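Atelier Dusmont – Organisation de la cuisine domestique
Notes de la séance 4 : les tiroirs (et ce qu'on pose au-dessus)

Bon, je reprends où on s'était arrêtés, parce que j'ai filé trop vite sur la fin et que plusieurs d'entre vous m'ont demandé de remettre ça au propre. La dernière fois on a fait les placards hauts, cette fois on descend d'un étage !

Première chose, le relevé. Avant d'acheter quoi que ce soit, vous mesurez l'intérieur du tiroir, pas la façade. Je le répète à chaque session et chaque année je vois arriver des séparateurs trop larges de deux millimètres... Largeur utile, profondeur utile, hauteur sous plan. Pour le petit meuble de l'exercice Dikano, ça donnait 290 mm de large et 160 mm de haut une fois retirée l'épaisseur des parois. Gardez ces deux chiffres, on en aura besoin pour le devis.

Ensuite, les coulisses. Tiroir ouvert à fond, vous regardez si le rail suit bien le côté et s'il y a des miettes dedans (il y a toujours des miettes dedans). Un coup de pinceau sec, puis un chiffon. Pas d'huile alimentaire, je sais que c'est tentant, mais ça colle et au bout de trois mois c'est pire qu'avant.

Pour le bambou, même consigne que pour les planches : éponge à peine humide, on essuie tout de suite, on laisse ouvert un moment. Les parois à lattes demandent un peu plus de patience, moi je prends une vieille brosse à dents.

Le tiroir à grignotage, maintenant. J'y tiens ! On me dit souvent que les paquets vont au placard, point. Je ne suis pas d'accord. Un sachet de chips dans un placard haut finit derrière la farine, on l'oublie, on en rachète un. À plat dans un tiroir peu profond, on le voit dès qu'on ouvre. La règle que je vous propose : une seule couche, rien d'empilé sur les sachets, les petites boîtes en carton d'un côté et les paquets souples de l'autre. Pendant le Ramadan, une participante d'un ancien groupe y mettait tout ce qui sortait au moment de la rupture du jeûne, et elle vidait le tiroir à la fin du mois pour repartir de zéro. J'ai trouvé l'idée très bonne, je la pique sans vergogne.

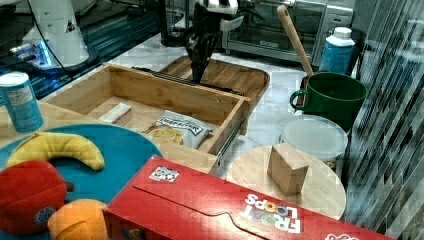
Le plan de travail, lui, se remplit tout seul dès qu'on a le dos tourné. Ma méthode est un peu brutale – on enlève tout, on essuie, et on ne remet que ce qui a servi dans la semaine. Le mini-four et la cafetière restent, évidemment, on ne va pas les déménager tous les matins. Les cuillères en bois peuvent tenir debout dans un mug ou un pot lourd, à portée de main de la plaque mais pas collées dessus. Les planches, soit à la verticale, soit au fond contre le mur, et bien sèches avant d'être rangées, sinon bonjour les taches.

Côté budget pour l'exercice Dikano : le kit complet chez Wumar est à 830 euros pose comprise, et franchement on peut s'en passer pour un seul meuble. Comparez avec des séparateurs à la découpe et notez l'écart.

À préparer pour la prochaine fois : un croquis de votre tiroir le plus pénible, coté en millimètres, avec la liste de ce qu'il contient aujourd'hui. Pas ce qu'il devrait contenir, hein. On commencera par les croquis, puis on passera aux épices.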